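Silver tarnish and the closed box: an interview with Wian Botha

Mar 29, 2023

Wian Botha has repaired and cleaned silver at the Clukside workshop since leaving Arndale, where he was trained as a bench hand. Most of what reaches him is not broken. It is black, or yellow, or tied in knots, and the owner wants to know whether it was ever silver at all. We spoke at the workshop for the better part of a morning, mainly on the subject of tarnish and storage.

He began with the chemistry. "Sterling is 92.5 per cent silver and the rest is usually copper. Air by itself does very little to it. Sulphur compounds in the air do the work, hydrogen sulphide chiefly, and you need only traces." The product is silver sulphide, which builds up as a film. A thin film looks yellow, a thicker one brown or blue, and a thick one black. "People bring me a blue earring and think it has been dyed. The colour comes from the thickness of the film. It tells you how far along you are."

Moisture speeds the reaction. Botha keeps a hygrometer in the stock cupboard and prefers to see it below 50 per cent. He does not recommend bathrooms. He does not recommend kitchens either, on account of eggs, onions and gas hobs.

Asked which materials cause most trouble, he listed wool, felt, rubber bands and some kinds of cardboard. Wool contains sulphur by nature, and vulcanised rubber has it added. "A rubber band round a bundle of forks will leave a line you can feel with a fingernail. I can polish it down, but I am removing metal to do it." Leather varies with the tannage, and adhesives vary more. A lining may be harmless while the glue beneath it is not.

For this reason he tests linings before he uses them. A polished strip of silver is sealed in a jar with a sample of the cloth and a small tube of water, then kept warm for four weeks alongside a control strip with no cloth. The workshop has run 88 such jars. He would not give a league table of makers, but said that undyed cotton had been the most consistent and that dark velvets had been the least.

On layout he was brief. Chains should be fastened and hung, or laid singly. Hoops should not share a compartment with chains. Ring rolls are sound so long as the rings are not forced in with the stones rubbing against one another. A pocket in a lid is suitable for flat items only. 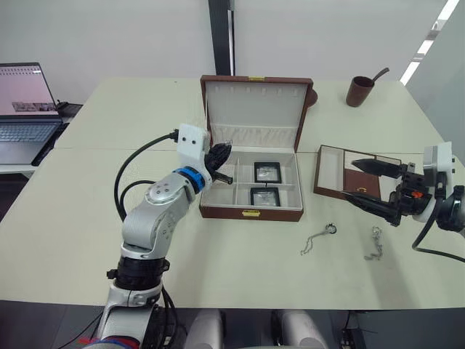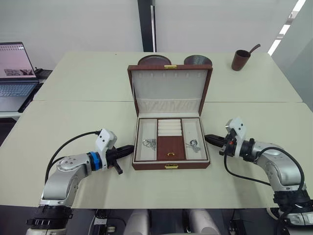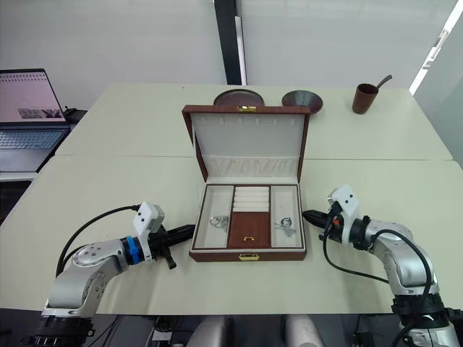

Elmarie Botha disagreed on the matter of hanging, and said so from the other bench: a fine chain left on a hook in an open room will tarnish sooner than one in a closed bag, and she would take the bag every time. The knots, in her view, were a matter of technique. Fasten the clasp, leave it just outside the seal, and the chain cannot turn on itself.

Wian accepted the point for fine chain. "For anything worn weekly, I would still hang it. Wear keeps it clean. The bag is for things you see twice a year." Both of them use plain polythene bags with a press seal and avoid PVC, which can give off acid as it ages. The air is pressed out before closing. A strip of anti-tarnish paper goes in with the piece but does not touch it, and is replaced every July.

The conversation then moved to cleaning. The workshop handled 1205 pieces last year, and of these 177 had damage that Wian put down to home treatment. The commonest fault was the dip. Liquid dips dissolve the sulphide quickly, but they are acidic, they etch the surface if left too long, and they run into hollow parts from which they cannot be rinsed. "Hollow beads are the worst. The outside looks well for a month and then it weeps."

He is less severe on the foil method, in which the silver is placed on aluminium foil in hot water with washing soda. This reduces the sulphide back to silver and removes very little metal. It also strips the dark finish from any piece that was meant to have one, and it should not be used on pearls, opals, turquoise or anything glued. Toothpaste he rules out altogether. The abrasive is too coarse and not made to an even size.

His own routine for a lightly marked piece is warm water, a drop of washing-up liquid, a soft brush, a rinse and a full drying with cotton. Drying takes him longer than washing. Chains are laid out on a towel overnight before they go back into anything with a lid.

Plated items require a different approach. The silver layer may be only a few microns deep, and each polish takes some of it away. He brought out a Trastwood teaspoon with brass showing at the heel of the bowl, where it had rested on a drawer base. "That wants replating, and replating costs more than the spoon. I tell people to leave it."

Rhodium plating, common on newer silver, resists tarnish until it wears through, generally at the back of a ring first. The workshop sends such work out to Bundgaard and allows 2 weeks for its return. Pieces with soft stones are declined unless the stones can be taken out beforehand.

I asked finally about lacquer. Wian will apply it to display pieces and to nothing that is worn. It chips at the edges, the tarnish starts at the chip, and the whole coat then has to be stripped with solvent before the mark can be reached.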